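Inside the Felwood flight kitchen: a morning at Stumonura Catering

Posted Thu 11 December

Most passengers on the short hops out of Omham will never see the building where their lunch is put together. It stands on the cargo side of the airport, past the fuel depot, and from the road it could be taken for a parcel warehouse. The sign says Felwood Unit and nothing else. Stumonura Catering has run it for the past four years, supplying meals to Strachan Air and to a few charter operators that come and go with the season.

The company opens the unit to visitors twice a year, once in July and once before the holidays. Places go quickly. I had put my name down for the July date and missed out, so this time I applied on the first day.

Our group met at the gatehouse at 6:30 in the morning. We had been told to bring photo ID and to leave jewelry at home. Bags went into lockers and we were given white coats, hairnets and overshoes. Then came a short health form asking whether we had been sick in the past 48 hours or handled raw poultry that day. One man had a bandage on his thumb and had to swap it for a blue one before they would let him in.

Our guide was Ruairi Imrie, the shift manager, who started in the dishwashing area when the unit opened and has worked in most parts of it. He walks fast and talks over his shoulder, and people at the back missed some of what he said in the noisier rooms.

We started at receiving. Trucks back up to two docks, one for chilled and frozen goods and one for everything else. Each chilled delivery has its temperature taken before it comes off the truck, and the reading goes on a sheet with the driver's signature. While we were there a pallet of salad greens was refused. The driver did not argue. Imrie said a refusal happens most weeks and the supplier usually has a replacement at the dock by noon.

From receiving, the food goes to cold storage, then to the prep rooms. Meat, fish and vegetables are kept in separate rooms with separate drains, knives and color-coded boards. The vegetable room was the busiest. A crew was trimming green beans by hand at a long steel bench. I asked why they don't buy them trimmed, and was told that they used to, and the ends dried out.

The hot kitchen is smaller than I expected. Food is cooked in big tilting kettles and combination ovens, then taken straight to blast chillers. Nothing leaves the building hot. The meals are chilled, portioned, and reheated on board in the aircraft's own ovens. Pasta is cooked short of done for that reason, and sauces are made looser than you would want them at home. Rice is the hardest to get right. They have changed the variety twice and were testing a third when we came through.

Tray assembly was what most of us had come to see. It is done on a belt, with one person for each item: roll, butter, salad, dessert, cutlery pack. A sample tray sits at the head of the line and everyone works to match it. A full load for Strachan's midday departure is 182 trays. The supervisor stopped the belt once during our visit because the dessert cups had been facing the wrong way, and the trays already done were pulled back and turned.

The talk then moved to money, and this was the part of the morning I found most useful. Strachan Air has been cutting back on what it serves in economy. On its shortest routes the hot meal went in July, replaced by a sandwich and a piece of cake. From the new year the sandwich will be vegetarian only on those flights, and coffee will be served on request instead of from the cart.

Imrie was careful not to speak for the airline, but he explained what such a change means for a kitchen. Two kinds of sandwich mean two production runs, two sets of labels and two lots of leftovers. Cabin crews guess at the split and always load extra of both. With one kind, the waste drops and the carts are simpler to pack. The saving per passenger is small. It adds up only because the flights are frequent and mostly full.

Someone asked whether jobs would go. The answer was that the sandwich room would lose one shift and those workers had been offered places in dishwashing or on the belt. He did not know how many would take them.

We stopped for coffee in the canteen, and then went upstairs to the menu development room, where new dishes are worked out before they go anywhere near the main kitchen. 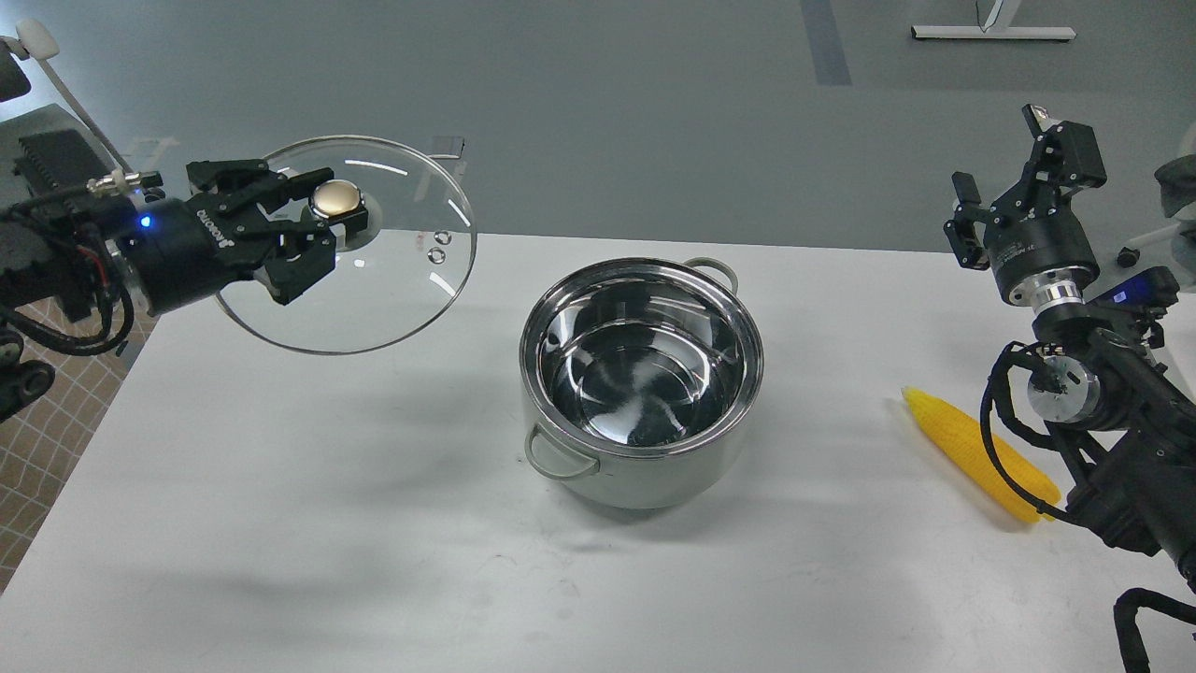

Tanner MacLeod, the development chef, plans menus four months ahead. He cooks a dish first in a quantity that would feed a family, and only when the tasting panel agrees does he write it up for the kettles. Scaling up is where most dishes fail, he told us. Garlic and dried chili get stronger than the arithmetic says they should, and anything with a crisp topping is lost once it has been chilled and reheated under foil.

He had three dishes out for us to try, all reheated in a galley oven like the ones on board. The lentil and squash stew was good and I would have eaten a full portion. The chicken in mustard sauce was fine but salty. MacLeod said the salt was deliberate, as food tastes flatter in a dry cabin. The third was a spinach and cheese pastry, a candidate for the short routes, and it had gone soft underneath. He knew it and said it would not be going forward in that form.

The tour finished at the loading area. Finished carts are held in a chilled room, each with a flight number and a seal. The high-loader trucks are also chilled, and they raise their whole body up to the aircraft door. We could not go out on the ramp, but there was a good view from behind the yellow line as one was filled and driven off. A delayed flight can leave a truck sitting for a long time, and there is a fixed limit on how long the meals may be out before they have to be thrown away. Last winter, when fog closed Omham for most of a day, they discarded 300 meals and made them again overnight.

Returning carts come in on the other side of the building, to the dishwashing area. It is hot, loud and wet, and we were only allowed to look through the window. Trays and cutlery are sorted by hand before going into the tunnel washers. Unopened items from incoming flights cannot be used again, even sealed ones.

Some practical notes for anyone thinking of going. The tour takes just over three hours, nearly all of it standing. Wear flat closed shoes and a warm layer, as the assembly room is kept cold and the coat they give you is thin. Photos are allowed upstairs but not on the production floor. There is no charge, but you must book by name and cannot send someone else in your place. Children under 14 are not admitted. The 2 bus from the terminal stops across from the gatehouse, and it does not start running early enough for the morning tour, so plan on a taxi or the staff parking lot, where visitors can use the spaces along the fence.

Booking for the July tour opens in the spring through the Stumonura office at the Felwood gatehouse.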